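Bremovham kitchens put two-arm stations in next year's budget

Flidness, the catering company that runs staff canteens and cafés across Bremovham, has put money aside for its first robot stations for sorting and setting out crockery. The plan covers two stations in the coming budget year, with a decision on more once the first pair have been in use for 34 weeks.

The company serves hot drinks at 30 sites. Most of its cups come back to a central wash-up room, where staff pick them out of trays, match them to saucers and stack them for the morning vans. Flidness says the work is hard to fill on the early shift, and it has been looking at equipment since January.

The stations would have two arms each, fixed to a bar at the front of the work surface, with a gripper on each arm. Mugs are a large part of what they would have to handle, and the company wants a price that includes cameras near the grippers as well as the arms themselves.

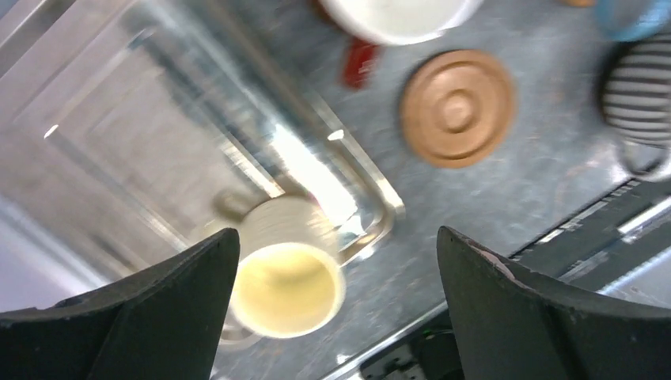
A gripper open over a cream mug, with other tableware further back on the work surface.

Two suppliers, Buroment and Zúñiga, have been asked to quote. Both have been told to price the arms, the enclosure, fitting and training as separate lines. Flidness says an earlier quote for a dishwasher line rolled everything into one figure, and the cost of moving a drain only came to light after the order was signed.

Spare parts are a separate line too. The budget paper lists gripper fingers, cables and power supplies as items to be kept on the shelf, and sets aside 70 hours of engineer time for the first year. Anything beyond that would come out of the general repairs fund, which also has to cover the ovens and the cold store.

The paper leaves open whether to buy or lease. Leasing would spread the cost and allow the arms to be swapped if a better gripper comes along, but the monthly charge would run on through the summer closure, when the wash-up room is shut. Buying would use up most of this year's equipment money and push back two replacement coffee machines.

A site list attached to the paper shows 339 pieces of equipment due for review, from toasters to lift trucks. The robot stations are the only new type on it.

The suppliers have also been asked to show an arm coping with mixed items, including mugs of different shapes, some on saucers and some without.

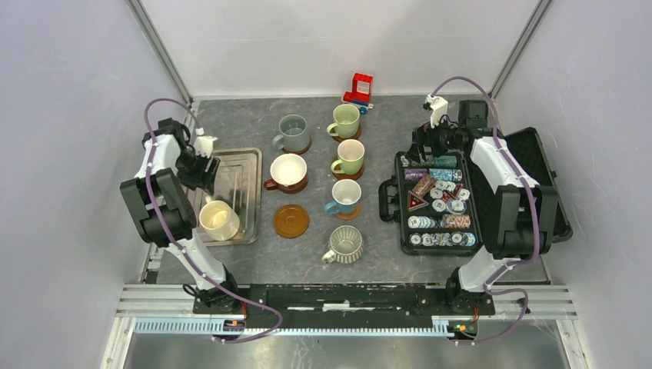
Bastian Gerlach said he would want the service contract settled before anyone argued about lease or purchase. In his view the arms were the easy part to price, and the bill to watch was the one for call-outs in the second and third years. He also asked for the coffee machines to be kept in the plan, even if that meant starting with one station.

Quotes are due back next month. Flidness expects to choose a supplier before the new budget year starts, and the first station would go into the Bremovham wash-up room.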